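关于我们

首页　本镇新闻　议会旁听　警务记录　关于我们　联系

大家好，我是 Ngan-ling Pan，Skirka 的编辑，也是写稿最多的那个人，还是接电话的那个人（所以你要是打来投诉我，多半就是我本人接的，请有心理准备）。

Skirka 是一家中文的地方新闻网站，只写 Flarkura 这一个镇，偶尔也写河对岸的 Meltent，毕竟两个镇共用一个消防调度中心，那边换了主任，我们这边也得跟着知道。镇政府谁上任、谁停职、谁代理，警察局的预算过没过，哪条路要封，封到什么时候，我们都写。国际大事请去别处看，那边的人写得比我快多了！

怎么开始的

我搬到 Flarkura 的头几年，对镇里的事一概不知。英文的镇报每周出一期，我看得懂字，看不懂人：这个“代理局长”和那个“署理副局长”到底谁管谁？为什么议会吵了一个晚上，第二天报上只有三行？楼下杂货店的客人见我订报纸，就来问我，问得多了，我索性把每期要紧的几条译成中文，打印出来贴在店门口。

第一张贴的是垃圾收集时间改动，题目还写错了一个字。第二张是警察局换局长，结果店门口站了一圈人，讨论得比议会还热闹。老板娘嫌大家挡住她的白菜，叫我搬到网上去，于是就有了这个网站。名字是我从旧地图上找来的，Skirka 是镇北一条小溪，现在大半截埋在停车场底下了，我觉得好听就拿来用，没有什么深意。

头一年的稿子全是翻译。后来我开始自己去旁听，才发现译来的东西和会上说的常常隔着一层。比如有一次，镇长在会上说某位部门主管“暂时不在岗位”，稿子里写成了“休假”，可是停薪、带薪停职、休假、病假，这几样差别大得很。从那以后我们有了一条规矩：涉及人事，原话照录，英文附在中文后面，读者可以自己对。

我们现在是谁

常写稿的除了我，还有一位专门跑警务和法院的同事，一位写学校和房产税的同事，另外有几位读者隔三差五寄来短稿和照片。跑警务的那位不署全名，她家里人在镇政府上班，所以凡是碰到那个部门的稿子，她都不碰，由我来写。这件事我们每年一月会在首页重新说一遍，老读者大概都会背了。

到目前为止，网站上登过 3703 篇稿子，最长的一篇写的是警察局新楼的招标，最短的一篇只有一句话：“今晚的会取消了。”那一句话的点击还特别高，可见大家多么不想白跑一趟。

每天早上发出去的电子简报，有大约 1000 位订户。早上七点前到信箱，内容不长，喝一杯豆浆的工夫就能看完。另外，付费支持我们的读者有 551 位，网站的日常开销主要靠他们，真的很感谢！剩下的靠小广告，剪头发的、报税的、补习的，我们登；候选人的竞选广告，我们不登，哪一派的都不登。

办公室在 Ó Conaill 大楼的二楼，楼梯窄，上来请慢一点。楼下是印刷店，机器一开我们这边的杯子会跟着抖，打电话采访的时候常常要跟对方道歉。

我们怎么写

先说消息来源。镇议会的会，我们尽量去现场；去不了就看录像，并且在稿子末尾注明“据会议录像”。警察局的消息，以新闻通稿、公开的值勤日志和法院文件为准。社交群里传的东西我们也看（怎么可能不看），但没有第二个来源，我们不会登。

再说措辞。一个人被停职，不等于他做错了什么；一个人被起诉，也不等于他有罪。官员说“没有理由可以公开”，我们就写他没有给出理由，不替他猜。读者有时候嫌我们写得太干，说你们明明知道内情，怎么不讲？说句心里话，十次里有八次我们真不知道。剩下那两次，知道的也还不够写成稿。

普通居民的名字，除非本人同意，或者他自己在公开会议上发了言，我们一般不用。轻微的交通案子不登姓名。未成年人不登。有人几年前被捕、后来撤了案，写信来请我们更新的，附上法院文件，我们会在原稿开头加一段说明，日期也写清楚。稿子不会悄悄删掉。

译名也是个老大难。同一个职位，三家中文媒体能译出四个叫法。我们自己有一份对照表，警衔、部门、委员职称都在里面，挂在“议会旁听”那一栏的最下面，欢迎大家来挑错。上次有位退休的警员来信，把我们的“警长”“警司”“警监”从头到尾改了一遍，改得满篇红，我们照单全收。

写错了怎么办

写错了就改，改了就说。更正放在稿子的最上面，写明原来是怎么写的、现在改成什么。如果错的是人名、罪名或者票数，第二天的简报里还会再登一次。更正信请在标题里写“更正”两个字，这样的信我当天就看，别的信就要看我那天有没有会了……请多包涵。

镇长办公室也来信要过更正，有的我们改了，有的没改。没改的，我们会把来信全文登出来，读者自己判断。

读者之夜

每年春天和秋天各办一次，地点在 Meltent 图书馆的活动室，晚上六点半开始。座位只有 20 个，要先报名，简报里会放报名的链接，手快的人先得。没有讲台，也不发言稿，大家带着问题来，我们带着笔记本来。上一回从警车采购一直聊到校车路线，聊到图书馆关灯，最后几个人还站在停车场里接着争路口该不该装摄像头，我冷得发抖也舍不得走。

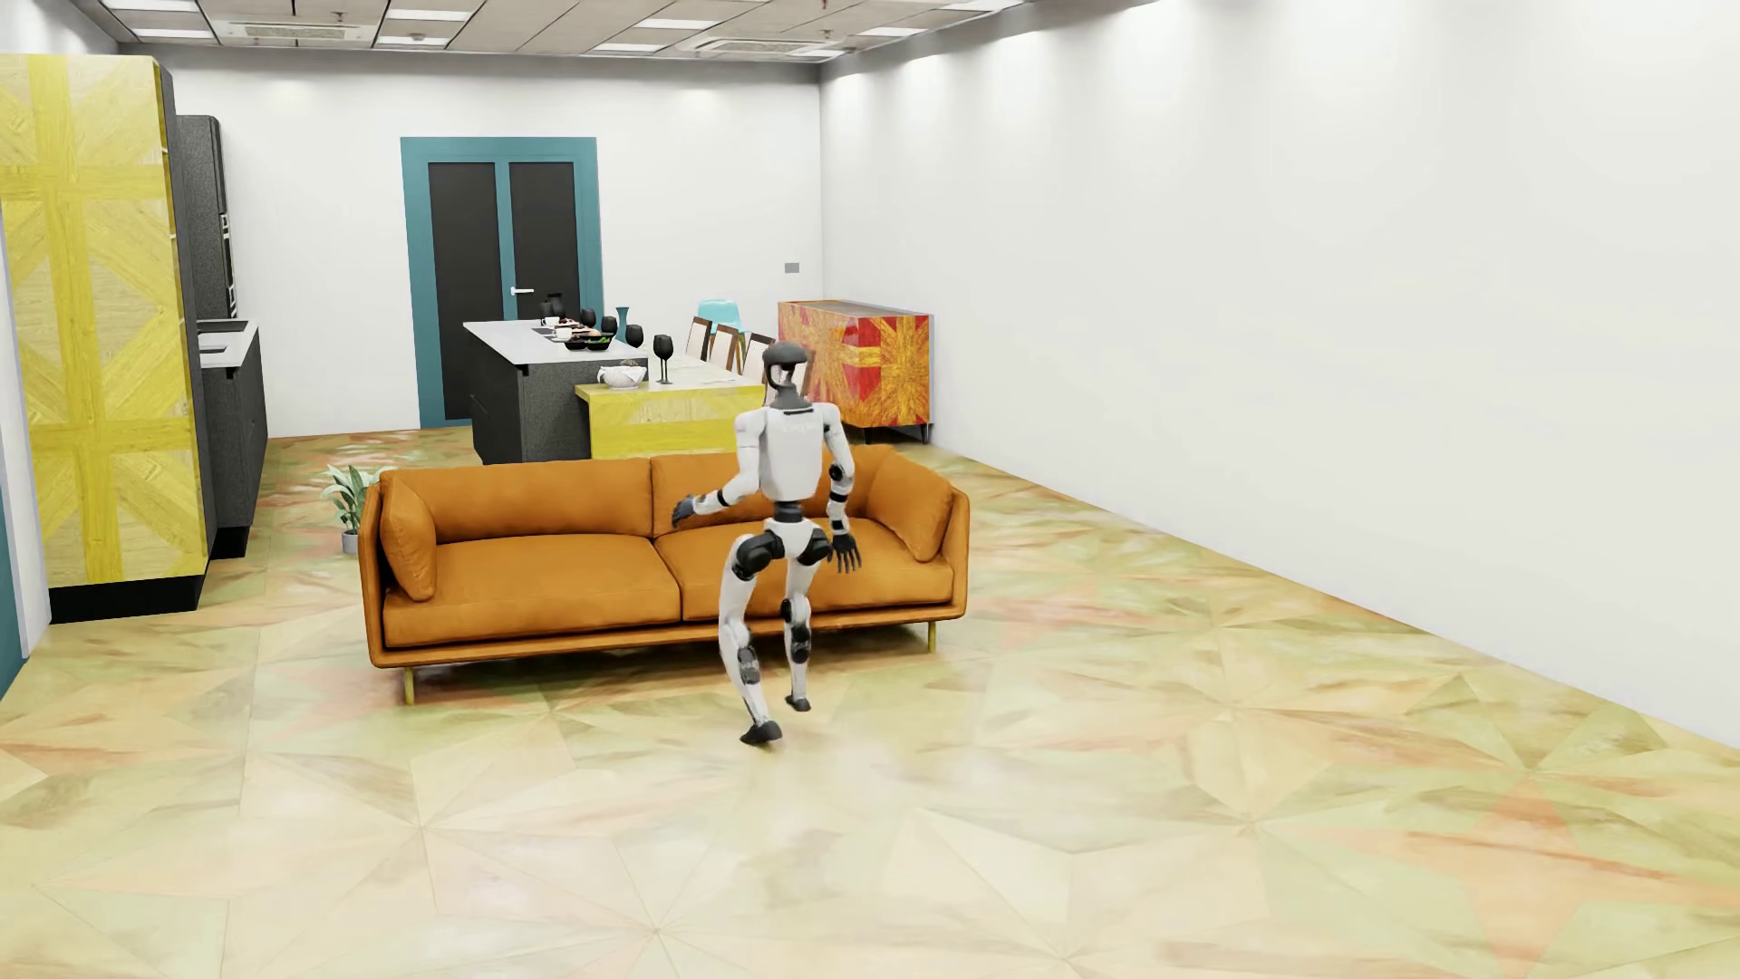
橙色皮沙发与白灰色人形机器人，电脑渲染图

常有人问的几件事

可不可以转载？可以，请注明 Skirka 和作者，不要改标题。整篇译成英文的，先写信说一声，我们好帮你核对原话。

可不可以匿名爆料？可以匿名登出，但编辑要知道你是谁。完全不留联系方式的信，我们会读，多半用不上。文件请留好原件，寄给我们复印件就行。

收不收实习生？夏天收一位，最好中英文都能写，能坐得住。听一场预算听证会要四个小时，中间没有点心，我先说在前头。

为什么有时候一整天没有更新？因为镇上那天真的没有什么事，或者有事，可是还没查清楚。

能不能写写我家门口那个坑？能！请告诉我们街名、最近的门牌，还有你有没有向工务处报过，报过的话把编号一起寄来。坑的稿子是我们读者最爱看的一类，排在选举前面，我也没想到。

怎么找到我们

投稿、爆料、更正、骂人，都请用“联系”页上的表格。纸质信寄到 Ó Conaill 大楼二楼，写“Skirka 编辑部”就收得到。想当面聊的，下午两点到五点之间一般有人在，议会开会的日子除外，那天下午我们在赶着看议程，门是锁的，敲门也可能听不见，楼下机器响着呢。

付费支持可以按月，也可以按年，随时能停，停了也照样看得到全部内容。收据在一月底统一寄出，搬了家的朋友记得先改地址。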